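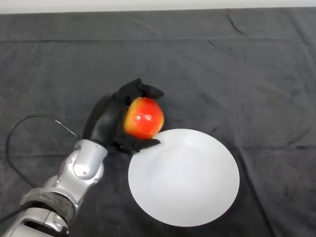 Red apple, white plate, dark gray cloth. September.

Notebook, cold store, September, started 7:40

I opened the Weltard crates this morning before the compressor made its noise. The paper wrapping in the lower layer is soft at the corners, so the humidity was too high again. I have moved 32 fruits to the dry shelf and written the crate number on each one with grease pencil. The smell is good, a little like pear. 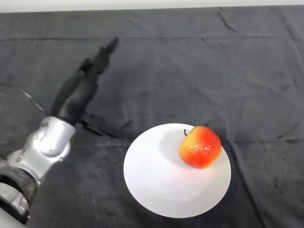
The Flanwood crates are in better condition. Only the stems look tired. Hamish Ormsby thinks that we should press them now, and I would prefer to wait 10 days more, until the starch test is clear. The iodine I used today was old and the color came very weak, so please do not trust my numbers on the yellow sheet. New bottle is ordered from Urquijo.

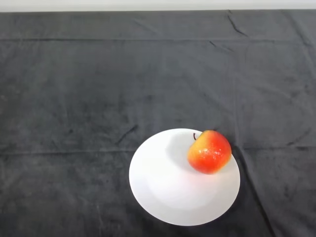 Ostholm Fruit Storage Workshop

After lunch I changed the door seal on chamber 4. The old one was hard on the hinge side and let warm air in. I put the thermometer on the middle shelf, not near the fan as before, so the values before today can not be compared with the new ones. 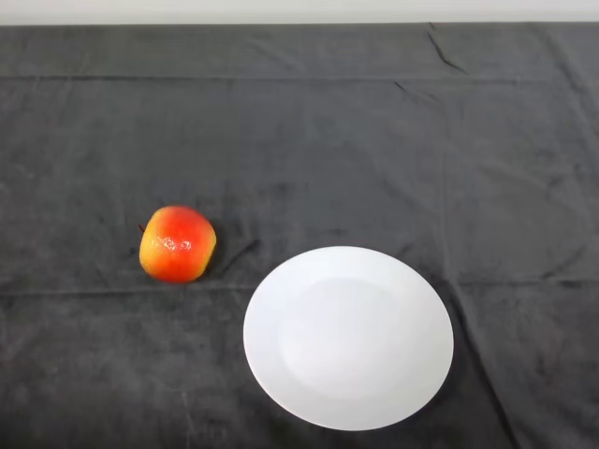 Still to do

Repeat the starch test with fresh iodine.
Ask Hamish where the second scale is.
Change the wrapping paper in the lower layer.
Read chamber 4 in the evening and write it on the door.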